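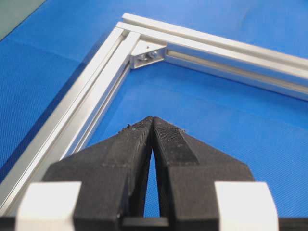
Home Workshop > Frames, Shelving & Benches > Aluminum extrusion
Reading time: 5 min

My extrusion frame won't stay square. What am I doing wrong?

Hi all! First time asking a question here, long-time lurker. I'm building a low rolling base for my sewing cabinet out of T-slot aluminum (the silver stuff with the grooves down the sides) and I've hit a wall with the corners.

I ordered the bars already cut to length from Tronico, plus a bag of those little inside corner brackets, the ones where two bolts hide in the crook of the bracket and each one goes into its own bar. The plan is a plain rectangle with casters underneath and a plywood top. Longest side is 36 inches. I did not think this would be the hard part of the project!

So I put the first corner together on my craft table, checked it with my speed square, and it looked great. Second corner, also great. Then I joined the two L's into a rectangle and the thing was out by a lot. Measured corner to corner both ways and the two diagonals were more than a quarter inch apart. I loosened everything, pushed it around, tightened it all up again, and now one caster doesn't touch the floor either. I have done this four times now and my knuckles are not happy with me. Getting the hex key into that tight little angle is miserable, by the way. I can only turn it a tiny bit before it hits the other bar.

What I'd like to know:

Are the small brackets just too weak for this, and should I go buy the big ones?

Is there an order I'm supposed to tighten things in? The bag came with no instructions, not even a drawing.

Would it be cheating to glue it?

I'm working on a folded quilting mat on top of a table, if it matters. The cabinet weighs plenty with the machine in it, so I want this thing solid. Thanks in advance, and please go easy on me, I learned what a T-nut was last month.

3 answers

Answer 1 (accepted)

Your brackets are probably fine. I've built a bench, two plant stands and a very ugly aquarium rack with the small ones and the only corner that ever moved on me was one where I forgot to tighten a bolt.

I think you've got two separate problems going on, so take them one at a time.

First, the surface. A soft mat is lovely for not scratching the bars (I use one too for fiddly stuff) but if there's a fold or a crease under one bar, that bar sits higher than its neighbor and you end up bolting a twist into the frame. That would be my first guess for the caster. Do your loose assembly on the mat if you like, then move the whole thing to the flattest hard surface you own before you tighten anything. Mine is the kitchen counter. A concrete garage floor usually isn't flat, whatever your neighbor tells you.

Second, the order. Don't finish one corner and go on to the next. This is how I do it:

Put all four corners together finger tight, so everything still slides if you lean on it.

Look at the cut ends. Wherever one bar butts up against another, the end should sit flush with no sliver of light showing. If there's a burr on the cut, take it off with a file. A burr you can hardly feel will throw a corner off more than you'd believe.

Snug up one bolt per bracket. Same side each time, so say all the ones going into the long bars.

Measure both diagonals. If one is longer, squeeze the frame along that one. A ratchet strap is great for this, but a belt works, and so does a patient spouse.

When the two numbers match, snug the second bolt in each bracket. Measure again. Then go back over all of them and tighten for real.

Also check that your T-nuts have turned all the way in the slot. The drop-in kind love to go halfway, grab a bit, feel tight and then let go later on. Back the bolt off, wiggle it, and watch for the nut to rotate as you tighten.

For the knuckles, get a ball-end hex key. It lets you come at the bolt from an angle. I have a cheap Terholm set and the ball ends have held up fine, but do the last bit of tightening with the short straight end or you'll chew up the bolt head eventually.

And please don't glue it. You will want to take it apart someday, I promise.

Comment from the asker: THANK YOU. There was a burr on three of the eight ends! I filed them, moved everything over to the counter, followed your order, and the diagonals came out the same on the second try. Caster is down too. I'm so pleased I made my daughter come look at it. Ball-end keys are on the shopping list.

Comment: Small addition, if the plywood top fits tight and you cut it properly square, you can use it to set the frame. Clamp the frame to the ply and then tighten. I do it this way every time now and hardly ever get the tape out.

Answer 2

I would go bigger on the brackets no matter what. They cost a little more and you get four bolts in each instead of two. For something on wheels with a heavy cabinet on it I wouldn't mess around with the small ones, every time you roll over a door threshold the whole frame gets a jolt.

You could also add flat plates on the outside of the corners. I did that on a cart from an Abera kit and it's been rolling around my garage for 14 months with paint cans on it, no wobble at all. Plates do stick out a hair, so check that they don't hit the casters.

I don't bother with diagonals, I just use a big square. Works for me.

Comment: A big square is fine for one corner but it won't tell you if the whole thing is racked. Measuring the diagonals takes ten seconds!

Comment: Agree on the plates though. You can always bolt them on later if it feels loose, the slot runs the whole length of the bar.

Answer 3

Did you cut the bars yourself? If so it's the saw. Mine was off by a degree and I fought it for a whole weekend.

Comment: She said in the question they came already cut.

Comment from the same answerer: Oops, missed that. Still worth checking them against each other though. Stand the two long ones up side by side on the counter and run a finger across the tops, then do the same with the short ones. I got a pair once that were supposed to match and didn't, and the shop swapped them without any fuss.

2,589 views · 227 people found this page helpful
Tags: t-slot, corner brackets, squaring a frame, rolling base
Contact us | Terms | © Musteseo Community Help | Back to top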